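Home | News | Festivals | Travel Partners | Contact

Hitano to welcome film-makers and travellers for new festival partnership

Jun 13, 2019

Hitano: The Nanunen Short Film Festival and the Zolteo travel cooperative are delighted to announce that they will be working together on next January's festival, which will run for eight days in the old harbour quarter of Hitano and will, we very much hope, bring a good many new faces to the town.

Visitors booking through Zolteo will be able to buy their rail travel, a room with a local family and a full festival pass in one go - something our regular guests have been asking for at the box office for years. The package costs 479 euros per person, breakfasts included, and 2,000 places have been set aside.

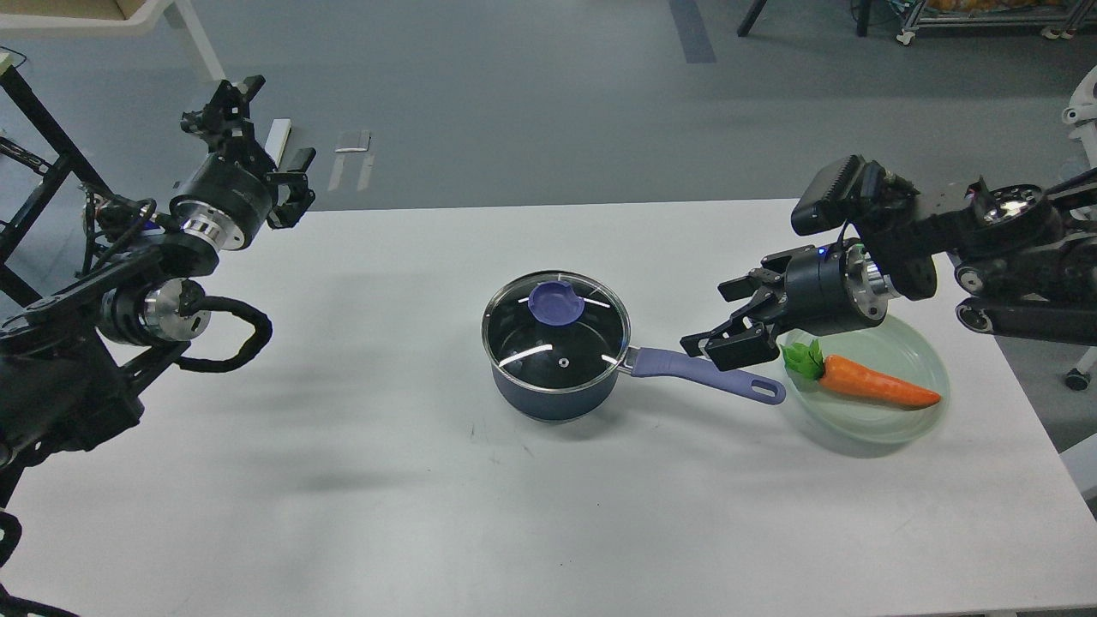
Films from 23 countries are expected, with a special evening given over to young directors from the island of Fu, whose work was so warmly received here last time. There will also be guided walks to places in Hitano where well-loved pictures were shot, and a morning meeting for tour operators who would like to know more about bringing groups to the region.

Booking opens at the end of the summer through Zolteo offices. Film-makers wishing to send in their work can ask for an entry form from the Nanunen festival office now.

Shares: 23 | Comments: 0

Related news
Fu ferry timetable extended for winter
Zolteo opens second office in Hitano
Nanunen festival calls for short documentaries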